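Keeping a Small Workshop or Stockroom in Good Order
Household and Workshop Advice, Inbridge Tenants' Service

This page is intended for tenants of the Inbridge units who store goods, tools or supplies on the premises. It covers storage cases, painted bars and rails, and metal fittings.

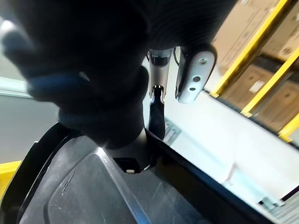
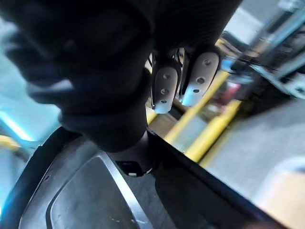

Yellow bars in the background of both views.

BRIRNACH, February 16, 2018

Tenants are asked to set aside a regular time for the care of their storage areas. A short session every week is easier to manage than a full day twice a year, and small faults are found while they can still be put right with a screwdriver and a cloth.

Painted bars and rails

Yellow is used for bars and rails so that people notice them. Dust and grease dull the color. Wipe painted metal with warm water and a little dish soap, working from the top down, then go over it with clean water and dry it with a soft cloth. Scouring pads and gritty powders should not be used on paint.

Chips should be touched up before rust takes hold. Rub the spot lightly with fine sandpaper, remove the dust, apply a thin coat and leave it overnight. A second thin coat is better than one thick one. Nothing should be hung from a guard rail, including coats, extension cords and bags of rags.

Molded plastic cases and covers

Black plastic shows every fingerprint. A damp microfiber cloth is enough for most marks. For recessed panels, corners and grooves, use a dry paintbrush first -- an old one with soft bristles will do -- and finish with the cloth. Strong solvents can cloud the surface and must be kept away from it.

Fine white scratches can seldom be removed altogether. A plastic polish will make them less visible. Test it on an underside before treating the front, and do not polish over molded lettering, where the paste collects and dries white.

Brushed and polished metal

Brushed metal should be wiped along the grain. Polished metal may be wiped in any direction, provided the cloth is clean. Where metal meets a dark rim or border, run a cotton swab along the join, then dry it. Water left in a seam will stain.

Brackets, screws and collars

Check that screws are snug. Overtightening strips the thread and is the most common fault reported to this office. If a screw turns without gripping, replace it with one of the correct size; matchsticks and glue are not accepted as a repair in any Inbridge unit.

Keep spare screws in lidded jars, sorted by length, with one of each kind taped to the lid. Mr. Wojciech Sadowski of the maintenance desk keeps a board with 28 common sizes against which tenants may compare their own. The board does not leave the desk.

Cables

Thin cables should hang freely or be secured with cloth ties. Wire twists cut into the covering over time. Leave some slack wherever a cable passes a moving part, and never clean a cable while it is plugged in.

Floors and walkways

Sweep before mopping. Cartons waiting to be unpacked should stand against a wall and no higher than the shoulder of the shortest person working in the unit. Flattened cardboard may be taken to the Uzor gate on collection days, tied in bundles weighing no more than 20 pounds. Loose cardboard will be left behind.

Supplies

Cloths, soft brushes and touch-up paint are available at the Hultia counter on the ground floor. Tenants with an account should quote their unit number. Paint is supplied in small cans only, and partly used cans cannot be returned.

The next inspection of shared storage areas will take place in May. Notices will be posted on each floor beforehand. Questions about this page may be directed to the maintenance desk, extension 425, quoting leaflet 3676.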